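Can a machine do the chores yet?
Speaker notes, Ginevra Greco
Version 2019-01-06

Running order: opening, laundry, kitchen, picking from bins, money, questions. Keep water on the lectern. Fiorella Caruso is chairing and will wave when there are 9 minutes left.

Opening

Thank Fiorella and the Hornemetti people for the room. Say who I am: I spent years on the packing floor at Majali before I moved to the technical side, so I have done most of the jobs I'm going to talk about by hand.

Ask for a show of hands. Who has a dishwasher? Who has a robot vacuum? Who has a machine that puts the dishes away afterwards? Wait for the last one. Hands should stay down.

The question for tonight is whether a machine can do an ordinary chore in an ordinary place. I mean a job you could give to a new starter on the first morning with two minutes of explanation. Sorting parts into trays. Emptying a box. Clearing a table. Folding towels.

Short answer for people who have to leave early: some of them, slowly, if you set things up first.

Laundry

Start with towels because everyone knows how to fold one. A towel has no fixed shape. You pick up a corner and the rest of it goes where it likes. A person finds the next corner by feel and hardly looks. A machine has to find it by sight, and a crumpled towel hides its corners.

Tell the Grenik story. They run a small laundry and looked at a folding machine in October. It folded flat sheets very well. Somebody still had to stand at the front and feed each sheet in by two corners, and that was the part of the job they wanted rid of. They didn't buy it. They may look again.

Don't spend long on socks. It gets a laugh but it eats time.

Kitchen

The dishwasher is a good machine because it doesn't try to wash up like a person. It's a box with hot water in it. We do the awkward part, which is loading and unloading.

Loading means handling wet glass, thin stems, heavy pans, and a fork stuck to a plate. Every kitchen is laid out differently and the mugs live in a different cupboard. A factory arm can repeat one movement all day. Put it in my kitchen and the movement is wrong by teatime.

Mention safety here. A large arm is heavy and strong, and you don't want it sharing a galley kitchen with a toddler. Smaller, weaker arms are safer, but then they struggle with the casserole dish.

Picking from bins

Slow down for this section. It is the main part of the talk.

Most shop-floor work comes down to taking a thing out of a container and putting it somewhere else. If the things are lined up in a tray, machines have been able to do it for decades. If they are lying at odd angles, it gets harder. The machine has to work out which piece is free, which way round it lies, and whether the fingers will fit down beside it without hitting the wall of the bin.

Plain blocks are the usual place to begin. They are stiff, they don't tear, and they have flat sides to grip. Even so, two blocks lying close together give trouble, and so does one near the side of the bin. 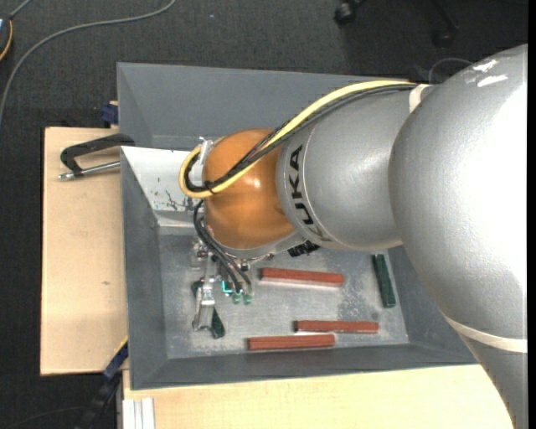

Can a robot empty a mixed bin of parts without someone standing by?

For a few kinds of stiff, simple part it can get through most of the bin, but you should still plan for a person to come and deal with the last pieces and the ones it drops.

Give the Liren figures next. They are a small workshop and they let me use them. The trial was 900 picks from a bin of mixed plastic parts. The machine needed a second try or a person's help on 272 of those. Pause so people can write it down.

Then say what counted as help. Sometimes it was a nudge with a finger. Sometimes the part had gone on the floor. Liren didn't separate the two, and I wish they had, because a nudge costs a few seconds and a part under the bench can cost five minutes.

Point out that a good worker gets tired and bored and also drops things. We didn't run a person on the same 900 picks, so I can't give a fair comparison. If someone asks, say so.

Money

Keep this brief. The arm is only part of the price. You also pay for the gripper, the camera, the guarding, and the person who sets it up. Then the parts change and you pay that person again.

A shop that makes 100 of something and then moves on will probably find hands cheaper. A shop that makes the same thing all year should at least ask for a quote.

For the home I can't make the sums work at all at the moment. A vacuum that bumps into chair legs is cheap and does one job. An arm that could tidy a child's bedroom would cost far more than most of us would pay, and I haven't seen one do it.

Questions I expect

Will it take my job? Be straight. It will take some of the feeding and sorting work where the parts are all alike. At Majali two people moved from sorting to checking, and one of them preferred sorting.

When can I have one at home? I don't give a year. Offer to talk about the vacuum.

Which make should I buy? I don't recommend makes. Tell them to bring a box of their own worst parts to any demonstration and ask to see those picked.

Hand back to Fiorella. Leaflets are on the table by the door.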